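How Do You Get a Kitchen Robot Ready for Work?

When I was a kid I thought robots just came out of the box knowing stuff. You'd push the button and off it would go to do the dishes! Nope. Somebody has to set the robot up first, and at Itembridge that somebody is me.

Our robot is named Trevor, and Trevor puts things away in kitchens. Before Trevor touches a real kitchen, though, we let it practice in a pretend one inside a computer (it's a lot like the world in a video game). If Trevor drops a plate in there, I don't have to get the broom.

So my first job is building the practice kitchen. I put in a sink, some cabinets, a window, and then things to find and move. I like to mix it up. Real kitchens are messy, and a robot that has only seen neat ones gets very confused at my house.

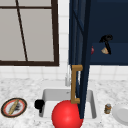 A computer-made practice kitchen, with a cabinet door open and a big red ball by the sink.

Look at that blue door. You would walk right around it without thinking, but a robot has to be told that doors swing and that it shouldn't bonk into them. I type in how far the door opens and where the handle is. If I get the handle wrong by even a little, Trevor grabs a handful of air. It looks very silly.

Next comes the checking. Can Trevor find the plate with the red band? Does it know the little jar is a different thing from the white plate next to it? I had 278 practice runs on my list for the last setup, and I watched every one with a big bag of pretzels.

The real robot needs looking after too. I wipe its camera with a soft cloth, the same kind you use for glasses. Then I check the 4 screws that hold its hand on. One wiggly screw can make the whole hand droop!

If you want to try my job, ask a friend to be the robot and tell them how to put away one spoon. They can only do exactly what you say. My first try took 3 minutes and the spoon went in the trash.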